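Lab notebook, block bench
19 Aug 2024

Spent most of today on the house rules for the block bench and very little on the arm itself, which I think was the right way round for once. Golnar Ranjbar came down after lunch and we went through the old sheet line by line (the one from February, with the coffee ring on it) and crossed out more than we kept. I want to get what we agreed down here while it's fresh, and then I'll type up the proper version for the wall at Corville, where they're setting up their own bench and keep asking what ours says.

First, the start-of-run check. The old rule said "clear the tray and reset the blocks," and every one of us had a different idea of what reset meant. Some people were lining everything up as if for a parade, and others were just giving the blocks a stir. We now say: set out the layout listed for the run, look at it against the layout card, and initial the log. If a block has been nudged since the card was made, put it back before you start and not halfway through. I know it feels fussy when you're on your fourth set of the afternoon, but the Tutine runs lost us a good week of comparing things that couldn't be compared, and I'd like us not to do that again.

Second, hands. I'd had it in my head that our rule was fine and Golnar very kindly let me talk for a while before showing me that it wasn't! It said "do not reach in while the arm is moving," and an arm that's waiting on the planner isn't moving either, so by the letter of it you could put your whole forearm in there. New wording: no hands past the front ledge unless the arm is on hold and the person reaching in is the one who put it there. If two people are at the bench, the one at the keyboard says "holding" out loud and keeps off the keys until the other says "out." We practiced it a few times and felt silly, and then it stopped feeling silly.

Third, speed. Teaching a new pick is done at 39 mm per second or slower – that number comes from the Landodach setup and I've never found a reason to change it, so it stays. Full runs may go up to 90 once the pick has gone through 2 times at teaching speed with somebody watching. Not from across the room with a sandwich, please. I include myself in that.

Fourth, cables. Before the first run of the day, take the wrist slowly through its turn and watch the cable the whole way. Look at the plug and latch too. We argued over whether this belongs in the daily check or the weekly one, and daily won. It takes less time than finding your pen.

Fifth, stopping. Anyone may press stop, visitors too, and no one has to explain themselves for it. Write down the run number and what the arm was doing. We have some 400 runs in the Pomare log and hardly any stops recorded, and I don't believe that for a moment, so the log now gets a stop column.

Still open: whether blocks stacked on other blocks need their own layout card, and who signs off when a card is changed. I lean toward yes on the first and haven't a clue on the second.
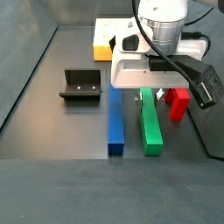
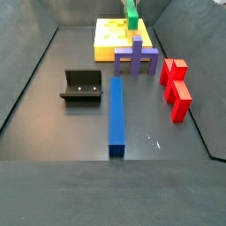
Black bracket on the left and the blue bar lengthwise, in both.

Golnar read this over before going home and wrote back that she's happy with all of it apart from the third rule, where she would like "somebody watching" to say within reach of the stop button, and that stacked blocks should certainly have their own card, with the change signed by whoever runs it next and not by whoever drew it up.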